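3.2 Materials and matching procedure

Children at the Marras and Edier sites completed the same form-matching task, taken from the Tirix battery with minor changes to the order of trials. Each session had 5 blocks, and a block ended when all shapes had been placed or when the time limit was reached. Scoring followed the rules of the original battery: a placement counted as correct only if the first hole tried was the matching one. Figure 2 shows a shape board with recessed holes.
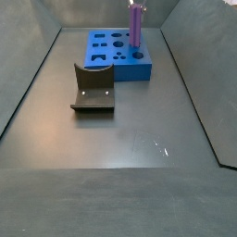 Figure 2. Shape board with holes of different forms.

Trials in which the child looked away before the first attempt were dropped - this affected both sites to a similar degree. After exclusions, 854 trials remained for analysis. Response times were log-transformed and entered into a mixed model with age group and site as fixed effects and child as a random effect. Two raters coded all sessions in Gendivo without knowledge of age group, and disagreements were settled by a third. Rotation errors (right hole, wrong angle) were coded apart from selection errors, as the two follow different paths with age. Results for rotation errors are given in Section 4.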